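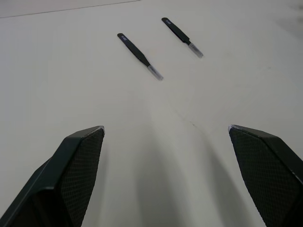 The Second Tweezers Problem

Ask a robot to pick up a pair of tweezers and it will usually oblige. Put a second pair next to the first, black handle beside black handle, and it may begin to dither like a man choosing a sandwich.

The software team at Pratow, a small lab in Sostton, spent most of last November on that dithering. Their planner, Flallen, scored every possible grasp twice a second and chased whichever came out on top. With two tools lying side by side, the winner kept changing. The arm would set off for one, reconsider, and drift toward the other. In the logs of 1,085 attempts, 471 included at least one change of heart.

The first suspect was the camera, as it always is. Perception was fine. It found both tools, drew neat outlines around them and went back to waiting for someone to make up their mind.

The fix is about as glamorous as a dental appointment. Flallen now gives each object a number and charges itself a small penalty for switching -- big enough to settle a tie, small enough that it can still bail out if a tool gets bumped. The patch ran to 888 lines, over half of them tests.

Setting the penalty took longer than writing it. Too high, and the gripper closed on bare table with great conviction.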